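Jisasside Community Help > Home and Kitchen > Cleaning

Gray marks on plastic plates that won't wash off

Posted by Fiore

I have a set of plastic plates that we use every day, mostly for lunch. Over the last 4 months they have picked up thin gray lines on the flat part in the middle. They go through the dishwasher on the normal cycle and come out clean otherwise. The lines don't feel like scratches when I run a fingernail over them. I tried dish soap and a nylon brush, and then soaked one overnight. No change.

Is this wear, or is it something sitting on the surface? I would like to keep them if I can. 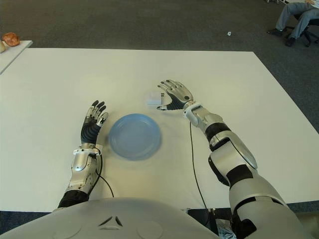

Skarik
Sounds like metal transfer. A fork or knife leaves a little of itself behind on a harder surface, and it looks like a pencil line. Make a paste of baking soda and water, put it on a soft cloth, and rub in small circles. Let it sit for 3 minutes, rub again, and rinse. Don't use steel wool. It takes the marks off but dulls the finish, and after that everything stains.

If the paste does nothing, the lines are cuts and you are stuck with them.

Miser
Just buy new ones, plates are cheap.

Jisasside_17
I agree with the paste, but check a few other things first. Look at the bottom rack of your dishwasher. If the coating has worn off the tines, bare metal rubs against the plates every time you run it, and you will be cleaning the same marks again next month. You can get rack repair paint or slip-on caps at most hardware stores.

Heat matters too. Plastic softens slightly in the drying cycle and marks more easily — turn that off and let the plates air dry on the top rack.

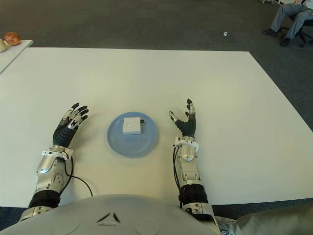 Pale colors show this more than dark ones, so don't assume the plates are worn out because they look bad. Tilt one under a lamp. A mark that shines is usually on the surface, and one that stays dull is usually in it. Tomato stains are a different problem. For those I leave the plate on a sunny windowsill for an afternoon, and most of the color fades.

I stack mine with a paper towel between each one. It's probably more than you need to do, but I haven't had new marks since May.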